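Notebook – hand-held gripper demos, Plundent bench
11 December 2018

Clear container and white tray task, two grippers, one operator. 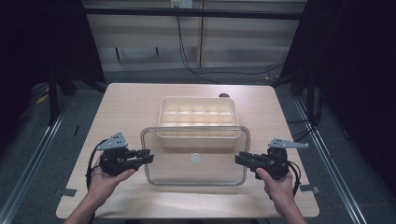

Result so far
589 episodes kept after filtering, 12 thrown out for dropped tracking. Policy trained on all of them overnight. The clear container is still the weak spot – depth is poor on the walls, so the right jaw tends to close early.

To do
Retrain with wrist views only, same seed. Run 100 trials against the May baseline. Check time sync between left and right, last measured at 4 ms. Copy the raw logs to Sorkside before clearing the disk.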